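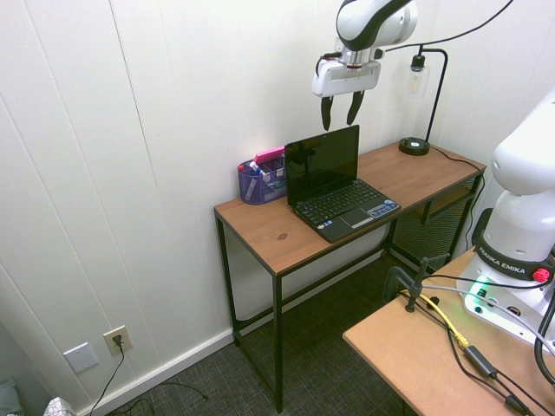
Undport Allotment and Water Association
Minutes of the June meeting, Wednesday, 6:30 p.m.

Present: Margit Jakab (chair), Tibor Deák, Grażyna Cieślak, Orsolya Katona (minutes)
Apologies: Enikő Sárközi

1. Minutes of the previous meeting
Accepted with one correction. Under item 3, "inlet valve" should read "outlet valve."

2. Matters arising
The lock on the lower gate has been replaced. Keys are held by T. Deák and M. Jakab. The old keys should be returned by plot holders at their next visit.

3. Water supply
T. Deák reported on the main line. Consumption for the last billing period was 453 cubic meters. The previous period was lower, but the two are not directly comparable, as the meter was read late in the spring. Pressure at the upper standpipes drops in the early evening when the lower plots are watering. Two options were discussed:

Option A: alternate watering days for upper and lower plots.
Option B: a second storage tank at the top of the slope, fed overnight.

G. Cieślak noted that Option B needs a level base and a float valve, and that the ground beside plot 30 is the only suitable location. M. Jakab asked for a written price before any vote. Option A will be tried until the next meeting.
Action: T. Deák to obtain a price for the tank, base and fittings from Wimier.

4. Leak at standpipe 5
The joint below the tap was repacked in the spring and is leaking again. The thread on the riser is worn. Agreed that the riser be replaced in full. The branch will be shut off for one morning and notice posted on both gates.
Action: G. Cieślak.
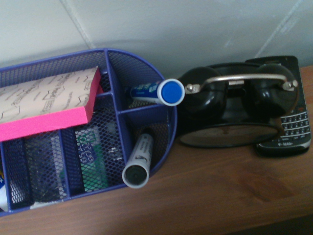 5. Plot register
O. Katona has entered all current holders in the new register. Four entries lack a telephone number. The waiting list has been merged with the register and is now sorted by date of application. E. Sárközi had asked in writing whether half plots should carry their own numbers. Agreed that they keep the number of the full plot with the suffix A or B.
Action: O. Katona to amend the site plan to match.

6. Compost delivery
The Jullell delivery was short by one load. The supplier has acknowledged this and will credit the next invoice. Distribution stays at one share per full plot and a half share per half plot.

7. Any other business
Hoses left across the center path are to be coiled after use. A request to extend the burning period was not approved.

The meeting closed at 7:50 p.m. The date of the next meeting will be posted at the lower gate.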